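4. Recording your track runs

Okay, you've got Helinari mounted and charged, so let's go collect some driving examples! I do mine on a running track because the lane lines give the model something really clear to learn from (and there's plenty of room when my steering gets sloppy). 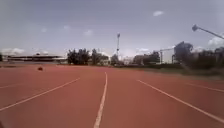

Page last changed: February, for Helinari 2

4.1 Put the rover in the middle of a lane, pointing straight down it, and press Record on the Illis remote. Wait for 3 beeps. I always want to set off on the first one. Don't!

4.2 Drive for 60 seconds at walking pace and keep your thumb light on the stick. The model copies your wobbles too, so smooth is good.

Caution: check your lane for anything lying on it before you set off, and stop if somebody wants to run.

4.3 Now do some runs where dashed lines and slanted marks join the plain lane lines. My first model had only ever seen tidy stretches, and it tried to follow every dash it met.

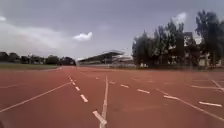 Qureshi wrote in to say that recoveries matter more than perfect laps: start a run crooked, steer back to the middle, and save only the steering-back part. I've tried it and I'm a convert, so please mix in plenty of those.

4.4 Press Stop, then name the run with the place and the surface. Mine look like "Cunville red track, cloudy."

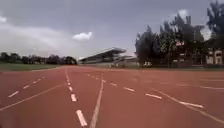 4.5 Copy the runs to your computer before you switch the rover off.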